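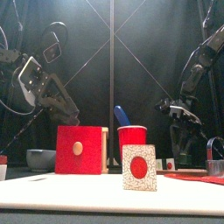

The red felt box, knob side out.

2016-02-25

I have a weakness for boxes. Worse, I have a weakness for small boxes that hold almost nothing, and the cube with the red felt front is the current favourite. Wooden frame, little round wooden knob, felt the colour of a fire engine. The knob sits slightly left of centre, which bothered me for two days and now seems like good manners.

Felt is a strange choice for a front. It collects every crumb and hair in the house and hangs on to them like souvenirs. I've been going at mine with a strip of packing tape, which works until you get near the knob, and then you're mostly grooming the knob.

I did look at the Mabula range first - very tidy, very grey, nine sizes and not one I could love. A white tabletop needs something loud on it.

Next job is deciding what goes inside. Tea bags were the plan in November. At the moment the front-runners are spare buttons and the good scissors, except the scissors don't fit.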